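Prurkemlow Two-Arm Gripper Trial Bench

Home > Equipment > Evaluation and simulation > Two-arm benches

Stock code PTB-24
Supplied by Rurkdale Handling
Page last revised 26th June

Overview

The Prurkemlow bench is a simulated two-arm workstation for comparing grippers before you buy the hardware. You load a hand on each arm, pick a set of objects, choose a controller and run the same task as many times as you need. The bench keeps the results side by side so that one hand can be judged against another on equal terms.

It is sold as a software license with a matching object kit. The kit contains the real versions of the cans, tins and cartons used in the simulated tasks, so a trial that looks good on screen can be repeated on a physical table.

Who uses it

Most of our customers are packing and kitting shops deciding between two or three hands for small groceries and boxed goods. A few are teaching labs. If you only need to check reach and cycle time for a single arm, the Messina planner costs less and will do the job.

What you can compare

Hands. Spread-finger hands, parallel jaws and suction cups are included. You can import your own from a standard robot description file. Fingertip friction and pad stiffness are set separately for each finger.

Arms. Left and right arms can be different models. Base spacing and mounting height are adjustable, and the bench will warn you if the work areas no longer overlap.

Cameras. One fixed overhead view, one head view and one on each wrist. Any of them can be switched off to see how much your controller depends on it.

Controllers. Position, impedance and the Nekisden teleoperation controller. Recorded demonstrations can be played back through any of the three, although playback through impedance needs retuning if the recording came from a position-controlled arm.

Object kit

The standard kit has 43 objects. They were picked for the way they give trouble — short round cans that roll, flat tins with pull rings, light cartons that tip when a finger brushes them. Masses in the simulation match the kit objects as shipped, full and sealed. Replacements are sold singly.

How we run our own trials

Adelmo Rinaldi set up the default test plan, and it comes loaded with the bench. Each hand gets 200 attempts per object from random starting positions. An attempt counts as a success if the object is lifted clear, held, and set down in the target area without knocking over a neighbor. Drops and collisions are logged separately. Change the neighbor rule if your own line keeps items well apart; it is strict, and it lowers the scores of wide hands more than narrow ones.

We suggest starting with the sparse layout, where only a few items are on the table, and moving to the crowded one when the grasp settings are stable. Tuning on the crowded layout first takes a long time and tends to hide simple pad friction mistakes.

Limits

Contact with soft packaging is approximate. Bags and pouches are not in the standard kit, and we do not recommend using the bench to choose a hand for them. Cable drag on the wrists is not modeled either.

License and support

The single-seat license covers one workstation and 2,000 stored runs. Older runs can be exported and cleared at any time. Support is by email for 24 months from purchase and includes all updates in that period. Version 2, released in January, opens files from version 1, but files saved in version 2 will not open in the older release.

Quotes for multiple seats and teaching labs are available on request. Please include the arm models you plan to use and whether you need the physical kit.

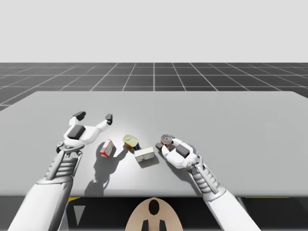
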